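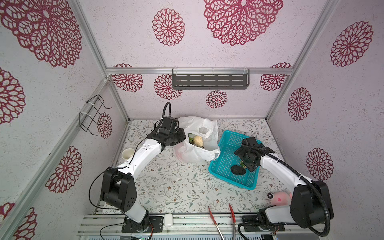
Ticket 242 -- Display booth lining, panels and floor cloth
Opened by: Štěpánka Matoušek
Assigned to: Kamil Jelínek
Status: Open, waiting on parts

Reported problem
The floor cloth with the vine print creeps toward the front when bags and baskets are moved on it. Smoothing it by hand lasts until the next round of packing. The wall panels with the red lace flowers are fine except one on the back wall, which buzzes when the door to the hall closes.

Log

June 30, 2022, Kamil
Pulled the cloth straight and clipped the back hem. It moved again after lunch. Clips are too weak for the weight of the fabric.

Next entry, Kamil
Tried double-sided tape from Plirner along the back edge only. Back edge holds. Front still wrinkles. Buzz traced to the panel's lower corner -- a felt dot behind it stopped the noise.

Reply, Štěpánka
Please don't tape the front. I need to lift the cloth for washing. Can the shelf and the wire holder stay where they are?

Reply, Kamil
Yes, both stay. I checked the ties and left them alone. Ordered a 400 mm strip of hook tape from Navska for the front hem. Blažena Paulík will sew it on when it arrives.

Left to do
Sew strip, wash cloth once, refit, close ticket.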